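Battery removal cells: questions we keep getting

These answers cover the handling rules for two-arm benches that take batteries out of small household electronics before recycling. They were written for the Radport line and are now used at Manalo as well. Questions go to Chiamaka Akande, who keeps the rules and is hard to persuade. 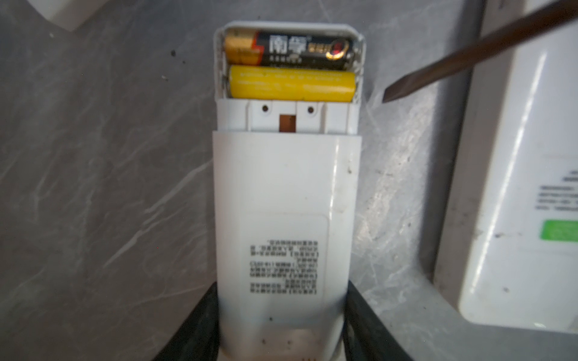
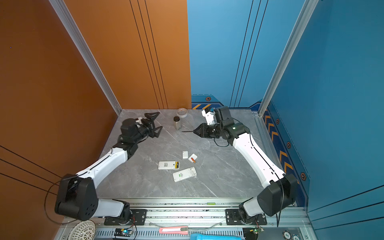
Why bother with rules for AA cells? They're harmless.

Mostly, yes. A fresh alkaline cell can still get warm if something metal bridges its ends, and a leaking one makes a mess of whatever it touches. We also get lithium cells mixed into the same bins. The arm doesn't know which it has been handed, and I don't trust the label reader as much as its vendor does.

Isn't a metal tool the wrong choice for prying?

We'd like plastic tips everywhere. Plastic tips snap. The compromise is that a metal blade may be used on single cells of 1.5 volts, one cell at a time, pushing at the middle of the cell and never across the spring and the contact. If a program can't tell the middle from the end, it doesn't get a metal blade.

What about packs and button cells?

No. Those go to a person with gloves and a plastic spudger.

How hard may the gripper squeeze the housing?

Our limit is 10 newtons. Thin covers flex, and a housing that flexes can throw a cell. Jotley's setup guide leaves the limit to the integrator – a polite way of handing you the problem.

Can loose cells stay on the bench during a run?

Up to 2, and they have to be apart. Past that, stop and clear them into the lined tub. "The next cycle will pick it up" has been said to me many times and I've stopped believing it.

Can I reach in while the arms are paused?

A pause is a software state. Use the stop, check that the light on the cell controller has changed, then reach in. This applies to grabbing one dropped cover too.

Do hand tools and personal items count as clutter?

Yes. Knives, baskets, cups, anything the program didn't ask for. Clear them from the rails before you start a run and write it on the sheet.

We were told the process is 99 percent reliable. Is it?

By whose count? In June we logged 171 attempts at Radport and reviewed every one by hand. The software marked several as successful with a cell still in the housing. Until the count is made by someone other than the software, we don't quote a percentage, and we ask sites to do the same.

Does Waneo certification cover all this?

It covers the arms. It says nothing about what you put in the gripper. Your own risk assessment has to do that, and it needs redoing every 6 months or whenever the tool changes – whichever comes first.

Who signs off a new device type?

Chiamaka, after watching a full batch in person. Video isn't accepted.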